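Ticket 2636 – Suture practice pad, Pullo training bench
Opened November 29, 2020 by Heather Kinnear
Status: open

Problem: black thread keeps catching on the pad during needle passes. The surface drags more than the one we had in August.

Tried so far:
Wiped the pad down with a damp cloth and let it dry. No change.
Cut the thread from 32 cm to 27 cm. Fewer tangles, still drags.
Swapped to a new curved needle. No change.

Checked the pad up close with both instrument tips over it. The surface is pinkish and finely textured, with tiny pores and small raised bumps. The thread was black and the needle a thin curved silver one.

Next step: try the spare pad from the Costa order – same thread, same needle – and note any difference in colour or feel. 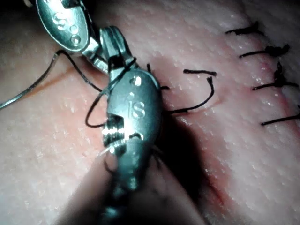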